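Pillbridge Lighting Rule

The Pillbridge lighting rule is a working practice for robots that handle cloth and other soft goods using a camera fixed at the wrist. 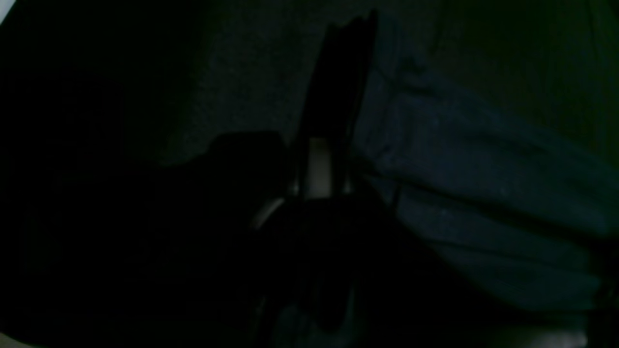
It sets out when a recording may be used, when it must be marked as dark, and who decides. The rule takes its name from the Pillbridge workshop in Cerkerham, where Myung-ja Sun and Slamet Jugah wrote the first draft.

We use cookies to improve your visit. By continuing to browse you accept our cookie policy. Accept | Settings

Background

Early practice at Pillbridge left lighting to the operator on shift. A review by Mbali Swanepoel covered 934 recordings and found no common way of noting poor light. Some operators deleted dark recordings and others kept them without a label. The draft was finished in October and ran to 13 clauses, later cut to 10.

Main provisions

Lamps are switched on 20 minutes before the first run and are not moved during a session. The operator checks the wrist view at the start, with the gripper both open and closed. Dark fabric on a dark surface calls for a second check - the edge of the cloth must be visible next to the fingers.

A recording that fails is kept and labeled "low light." It may not be brightened afterward unless the original is stored with it. Clause 7 bars automatic grasping on a low-light view when a person is within reach of the arm.

Use and criticism

Atine adopted the rule with small changes to the labels. Jin-sol Cheon has argued that it relies too much on the operator's eye and should name a measured light level. The Kwon version adds a meter reading but drops the second check.

See also: Wrist camera; Soft goods handling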